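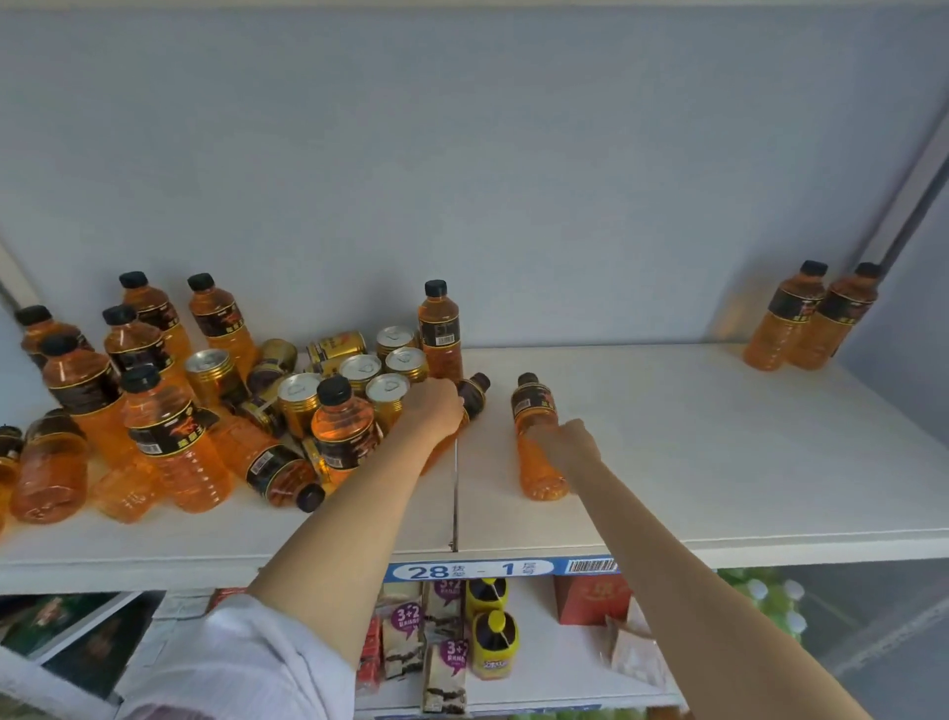

Drinks bay with bottles and cans mixed on the top shelf.

Altmont issues shelf layout standard for chilled and ambient drinks

Altmont has published a revised layout standard for bottled and canned drinks, covering the arrangement of stock on open white shelving in its convenience shops. The standard takes effect in January and applies to 419 shops, including those trading under the Rultside name.

The document replaces three separate guides which gave different instructions for bottles, cans and mixed bays. Shop staff will now work from one sheet per bay. Each sheet states the product, the shelf, the number of rows and the side of the board on which the product is to stand.

Under the new standard, bottles and cans of different lines may share a shelf board but must be kept in separate blocks. Bottles are to stand upright in rows running from front to back, with the main label facing the customer. Any bottle found lying on its side is to be stood up and checked for leaks, a loose cap or a low fill level before it goes back into its row. Bottles that fail the check are recorded as waste and taken off sale.

Price strips on the front edge of each board are to be read before stock is moved. Where a board is made up of two sections, the join may be used as the dividing line between blocks if the sheet allows it.

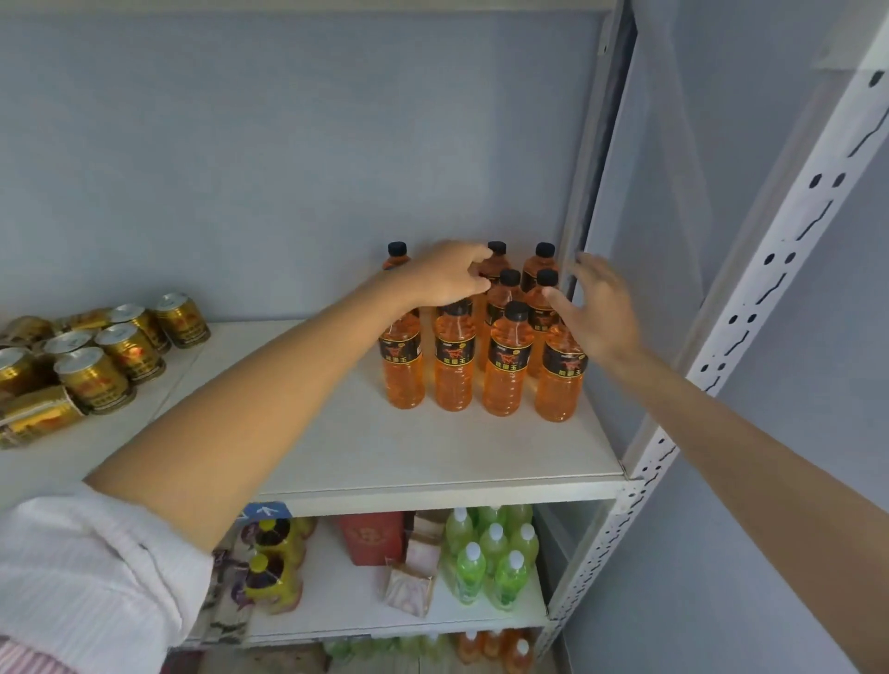

Orange drink bottles set out in rows, with gold-coloured cans grouped on the left of the same shelf.

The standard was tested over 19 weeks in shops supplied from the Wirkwood depot. A total of 1376 bay checks were carried out during the test. The most common faults recorded were labels turned away from the front, cans placed between bottles, and stock pushed to one end of the board with the other end left bare.

Benedito Lins, head of shop layout at Altmont, said: "The previous guides dealt with full bays and said very little about part-filled ones. Most bays are part-filled for much of the day. The new sheets set out how a short row should be brought forward and which gap is to be left open for the next delivery."

Staff are asked to face up drinks bays twice a day, before opening and again at 3pm. The time allowed for a single bay is 6 minutes. This does not include cleaning the boards, which remains a weekly task and is covered by a separate instruction.

Jeferson Dantas, who manages supply at the Wirkwood depot, said: "Mixed cases will be packed in the same order as the sheet from now on. Bottles come out first, then cans. Shops should report any case packed the other way round."

Printed sheets will be sent out with the usual depot delivery. Fixings and spare price strips can be ordered from Espinoza, which supplies shelving parts to all Altmont shops, using the existing order form.

Press enquiries should be sent to the Altmont press office.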